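Print this page | E-mail this page

June, by Ildikó Vida

Section 4. Setting up Miranda for track intervals

This section explains how to prepare the Miranda watch and the Prostance foot sensor for a session of repeated distances. It is supposed that you have already paired the sensor as written in Section 3. If the sensor lamp blinks red, go back to that section first.

4.1 Before you leave the house

1. Charge the watch fully. Interval mode takes more battery than normal running.
2. Clip the sensor on the laces of one shoe, low, near the toes. It must not move when you shake the foot.
3. Open the menu and choose Sessions, then New, then Repeats.
4. Give the session a name. The watch accepts short names only, and it cuts a long name without a warning.

Note: The sensor remembers the last shoe. If you change to spikes, choose New shoe in the menu and run the calibration of 4.2 again.

4.2 Calibrating on the track

1. Go to the start line of lane one and stand still until the watch shows Ready.
2. Press the upper button and run 300 metres at an easy speed, keeping near to the inside line.
3. Stop on the mark and press the upper button again.
4. Correct the number on the display to 300 and press Save.
5. Make the same thing a second time. When the two results differ much, the clip is probably loose.

Caution: Do not calibrate on a treadmill. The belt gives a different step, and the watch will later show your outdoor repeats too short.

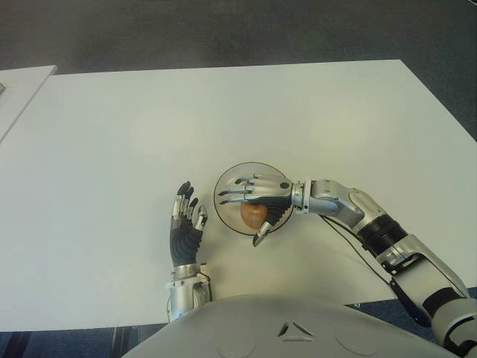

Can I calibrate in an outer lane when lane one is closed?

Use the straight part only, between two painted marks whose distance you know, and type this distance in place of 300. On the bends each outer lane is longer, so a full lap there gives a wrong value.

4.3 Programming the repeats

1. In the session you made, choose Distance and enter the length of one repeat.
2. Choose Recovery. You can set it by time or by distance. For a first session we advise 90 seconds by time.
3. Choose Number and enter how many repeats you want to run.
4. Choose Warm-up and set it to Open. The watch will then wait until you press the lower button, and you can take as long as you need.
5. Press Save. The watch vibrates once.

If you run in a group, one person can send the session to the others. Hold the watches close together and choose Share. My colleague Nicanor Arroyo uses it with his club, and he recommends to do it before the warm-up, while everybody is still standing in one place.

Note: The total of all the repeats cannot be more than 3,000 metres in software version 2. For a longer session, save it in two parts and start the second part by hand.

4.4 During the session

1. Press the lower button to finish the warm-up. You will hear three short tones and one long tone. Start on the long one.
2. At the end of each repeat the watch gives one tone and begins the recovery. You do not need to press anything.
3. If you must stop in the middle, hold the lower button. The repeat is marked as broken and it is not counted in the average.

Caution: Do not press the upper button during a repeat. It closes the session. 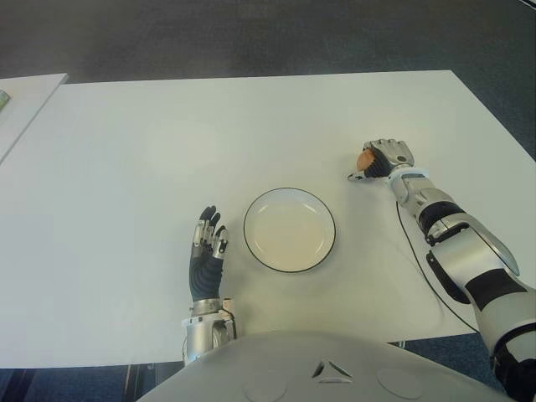
After the session, leave the watch on your wrist until the display shows Stored, and only then take off the sensor. Sending the results to the Flurkus program works best when the watch and the sensor lie flat and near to each other, with no metal under them. A plain table is good for this, and if yours is full of small things you can put both pieces on an empty plate, such as the round white one with the thin black rim, where you will also find them again in the morning. The transfer is slow when the session has many repeats, so please do not lift the watch before the bar is complete.

4.5 Reading the results

1. Open Flurkus and choose the session by its name.
2. Look first at the column Split. It shows the time of each repeat.
3. The column Drift shows how much slower or faster you were than in the first repeat. A minus sign means faster.
4. To delete a broken repeat, touch it and choose Remove.

Note: If the splits are missing but the total time is correct, the sensor lost the connection. Change its battery and calibrate again as in 4.2.

Continue to Section 5, Hill sessions.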